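Ornutholm Chess Club: Frequently Asked Questions

When do you meet?
Every Friday at 7 in the evening, September through May, upstairs at the Kasitstead library. The side door on the parking lot is open until 7:30. After that, ring the bell.

Do I need to know how to play?
No. Beginners get a table of their own for the first hour and start on small boards with fewer squares.
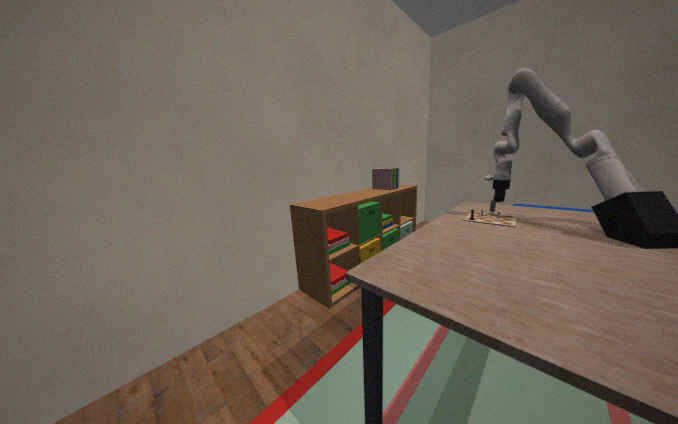

A small board on a wooden table.

How much does it cost?
Your first two visits are free. After that, a season card is 340 kroner. Juniors pay half.

Should I bring a set?
We have sets and clocks. You can bring your own if you like, but please put your name inside the lid. 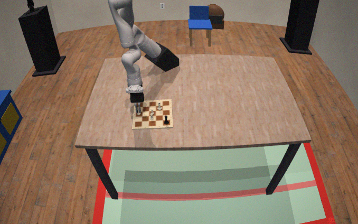

Sets left behind go in the gray cabinet by the stairs and are kept until the end of the season.

Can I borrow books?
Members can take two at a time from the Vermeulen shelf. Write the title and the date in the notebook. Magazines stay in the room. 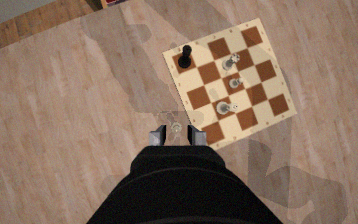
Most of the opening books are in English. The endgame books are mixed.

What is the Kaltus Cup?
Our spring tournament, seven rounds, one each week. First prize is 3,000 kroner. You must have a season card to enter, and entries close the Friday before round one.
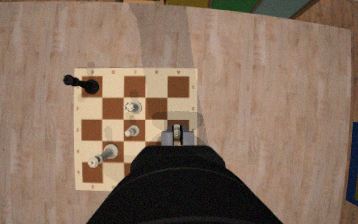
If you have to miss a round, tell us by noon that day and you will get a half-point bye. Only one bye is allowed per player.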